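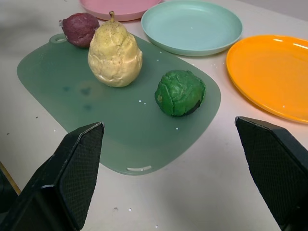

Uma leitora escreveu a perguntar se vale mesmo a pena limpar as almofadas dos dedos todos os dias, que lá na oficina só limpam quando a peça começa a escorregar. Vale. Quando escorrega já é tarde, a sujidade entrou na malha e sai com muito mais trabalho.

DICAS DE OFICINA: cuidar da garra de dois dedos na bancada

Imprimir esta página | Enviar por e-mail

Notas soltas, escritas entre duas tarefas. A célula é pequena: um braço, uma garra de dois dedos com almofadas pretas de malha em losango, câmara no punho, mesa branca, tábua de cozinha e comida de imitação para apanhar e pousar nos pratos. Quem tem outra montagem que adapte.

ANTES DE MEXER

Braço parado, em posição de serviço. Não é pausa no programa, é paragem a sério, corrente da garra desligada. Garra aberta a meio. Toda aberta não se chega à raiz dos dedos, toda fechada não se chega a nada.

Tirar tudo da mesa primeiro. Parafuso que cai em cima da tábua com coisas em cima desaparece sempre.

ALMOFADAS DOS DEDOS

Escova de dentes macia, seca. Escovar na diagonal, a acompanhar os losangos, primeiro num sentido e depois no outro. Só depois pano de microfibra com um bocadinho de água com detergente da loiça. Pouco! Pano torcido, quase seco.

Nada de álcool nas nossas, endurece a borracha com o tempo e depois brilha. Almofada que brilha é almofada para trocar. Acetona nem pensar.

Deixar secar com a garra aberta, uns minutos. Ar comprimido só de longe, e nunca virado para a câmara.

Modelos de massa ou espuma pintada largam sempre qualquer coisa. Grãos brancos, pó, lascas de tinta. Fica tudo na malha. Se a superfície do modelo já tem fendas, passar um pincel seco antes de o voltar a pôr na tábua, poupa metade da limpeza.

TROCAR AS ALMOFADAS

Usamos as da Siltero, vêm aos pares. Trocar sempre as 2 ao mesmo tempo, mesmo que uma pareça boa. Uma nova e uma gasta puxam a peça para o lado, e depois anda-se a tarde inteira a culpar a calibração.

Descolar a velha pela ponta, devagar, com espátula de plástico. Restos de cola saem com o dedo, a esfregar, paciência. Metal a metal não, risca a face e a nova já não assenta bem.

Colar a nova de cima para baixo, apertar, fechar a garra sobre um bloco de espuma e deixar assim 5 horas. Já tentámos menos. Descolou.

Anotar no caderno o número de ciclos. As últimas aguentaram cerca de 424 mil... não, desculpem, 424 ciclos de teste com os modelos rugosos, em superfície lisa duram bem mais.

PARAFUSOS E FOLGA

Abanar cada dedo com a mão, de lado. Se mexe, apertar. Chave certa, não a que está mais à mão. Cruzar o aperto, um bocadinho em cada um, e outra volta no fim.

Se depois de apertado continua a abanar, o problema está mais atrás, na guia. Desmontar a guia só com tempo, e com um tabuleiro magnético ao lado.

Fio da câmara: ver se não ficou trilhado quando o punho roda. Prender com fita de velcro, abraçadeira de plástico corta a capa ao fim de umas semanas.

A LENTE

Pano de óculos, limpo, só para isto. Soprar primeiro com a pera de borracha, limpar depois. Ao contrário risca-se.

Depois de limpar, ver uma imagem parada e confirmar que os dedos continuam a aparecer onde apareciam. Se mudaram de sítio, o suporte mexeu, e é refazer a calibração do punho. Chato mas é assim.

A MESA E A TÁBUA

Tábua de plástico translúcido: água morna e detergente, enxaguar, secar bem por baixo. Se fica água por baixo a tábua desliza quando os dedos encostam, e lá se vão as posições. Quatro pontinhos de massa adesiva resolvem.

Manchas de tinta saem com bicarbonato em pasta. Não raspar com lâmina, fica o sulco e o pó mete-se lá dentro para sempre.

Grãos na mesa: aspirador de mão com bocal de escova. Pano seco só os espalha, e em mesa branca ainda enganam, não se vêem a olho e aparecem todos na câmara.

Pratos brilhantes fazem reflexo no rebordo. Antes de mexer na exposição, rodar o candeeiro. Quase sempre chega. O difusor da Seton que temos por cima da bancada ajudou muito, papel vegetal com molas tambem serve.

ALTURA DE APROXIMAÇÃO

Depois de trocar almofadas, refazer sempre o zero. Descer devagar, garra fechada, uma folha de papel em cima da tábua. Quando a folha prende, subir um nada até soltar. É esse o zero da tábua. O da mesa é outro, a tábua tem espessura, e esquecer isto custou-nos as pontas de um par de dedos em agosto.

Força de aperto: começar no mínimo e subir. Modelo de espuma esmagado não volta atrás. Os redondos e os de pescoço fino pedem regulações diferentes, gravar cada uma com nome que se perceba. "teste_novo_final" não é nome.

PARA TER NA GAVETA

escova de dentes macia
2 pares de almofadas de reserva
espátula de plástico
pera de borracha e pano de óculos
velcro em rolo
massa adesiva
bloco de espuma para a colagem
caderno e lápis (a caneta acaba sempre)

Massa da guia compramos na Khattak, bisnaga pequena, dura imenso. Uma gota. Massa a mais escorre para as almofadas e volta tudo ao princípio.

COMENTÁRIOS

parafuso_solto: Boa do papel para o zero, eu usava um cartão de visita e ficava sempre alto.

Marta: A escova eléctrica velha também dá? Tenho três cá em casa.
Resposta da página: dá, mas com a cabeça parada. A vibrar levanta o canto da almofada.

bancada7: Aqui usamos álcool há que tempos e nunca endureceu nada. Depende da borracha, digo eu.

oficina da cave: Falta falar da bateria do aspirador, morre sempre a meio hehe

Oficina Odthorpe | Contacto: use o formulário do site | © Oficina Odthorpe, todos os direitos reservados | Voltar ao topo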